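Raltix Bin Sorting: Project Report
June 9, 2021

So our team (Raltix, named after nothing at all) spent most of May trying to get a robot arm to pick junk out of one metal bin and drop it in the one behind it. I did the grasp code, which means I also got blamed for the grasp code!

We clamped the two bins together at both ends after the whole setup kept creeping across the table. Best fix we made all semester, and it took 5 minutes.
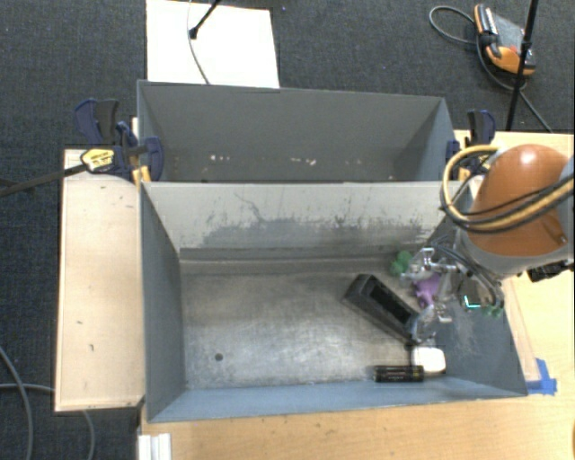 Gripper down at the right end of the front bin, with the long black box under one fingertip.

We logged 597 tries in total. Small stuff in the corners gave us the most trouble, and the arm would retry up to 12 times before giving up. I ended up adding a little sideways nudge away from the wall first, and that helped a lot. Next I want to redo the wrist angle code, which is still a mess (sorry, team).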